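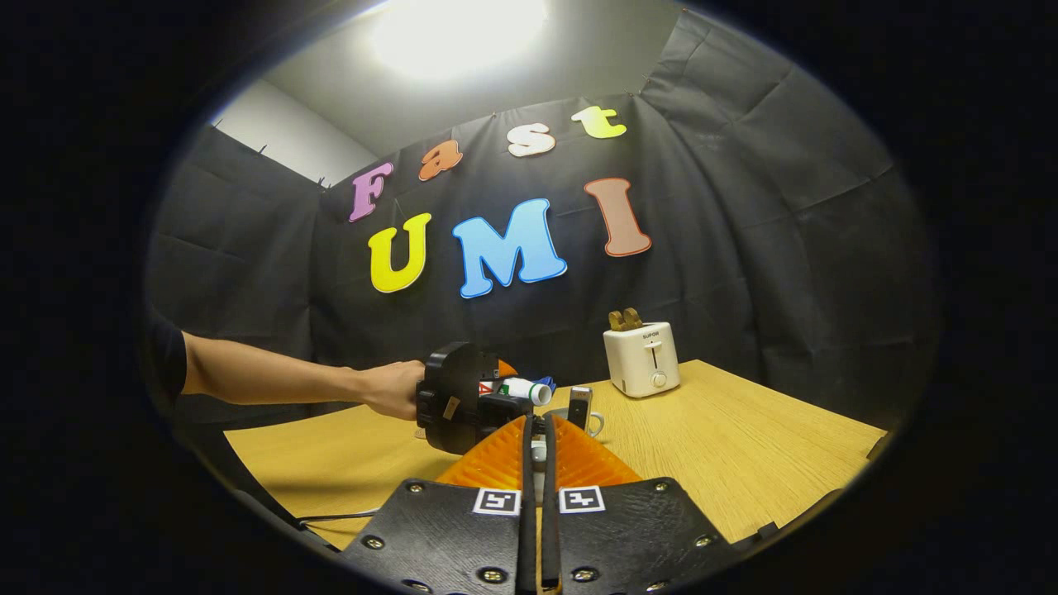 Sokov Narkberg 2 Processor Module

The Narkberg 2 is the compute module we recommend to most people who are building a small fanless machine and would like it to stay out of the way once it is running. It carries a four-core, out-of-order processor with a shared second-level cache, and it drops straight into any Lovport carrier board, including the older ones with the short connector. If you already own the first Narkberg, you can reuse your carrier, your heat spreader and all four screws.

What we like best about this module is how it behaves when it has very little to do. Each core can be put to sleep on its own, and the shared cache shrinks itself when only one core is awake, so a machine that spends the night waiting for a backup job to start uses hardly any power at all. When the job does arrive, the cores climb from 600 MHz to their full speed in small steps. You can set a lower ceiling in the firmware menu if your enclosure is a tight one, and we would encourage you to try that before you go shopping for a bigger heat sink — plenty of everyday work never notices the difference.

The first Narkberg had a single load queue for all memory traffic, and customers who ran databases on it told us (kindly, but often!) that it filled up too soon. Johanna Mayrhofer and her group reworked that part of the design for this version. Loads and stores now wait in separate queues, a load can go ahead of an older store when the addresses are known to differ, and the prefetcher watches each core separately. Programs that jump around in memory gain the most. Long, simple loops run much as they did before, so if that is your whole workload, the older module is still a perfectly good buy while we have it.

Specifications

Cores: 4, out-of-order, one thread each
Clock: 600 MHz idle, firmware-adjustable ceiling
Second-level cache: shared, 2 MB
Memory bus: 800 MHz, single channel
Module width: 74 mm
Connector: Lovport long or short
Cooling: passive, heat spreader sold separately

In the box

One Narkberg 2 module in an antistatic tray, a thermal pad already cut to size, and the printed quick-start sheet. Carrier board, power supply and memory are not included. The Naciri memory kit listed under accessories is the one we use on our own benches, and we are happy to fit it for you before shipping — just tick the box at checkout.

Before you order

Carriers with firmware dated earlier than February 2023 need an update before they will recognize the new module. Please install it while your old module is still in place. If you have already swapped them and are looking at a blank screen, put the old one back, run the update and try again. Kelechi Afolabi looks after module support and will gladly check your carrier's revision number if you send it along with your order.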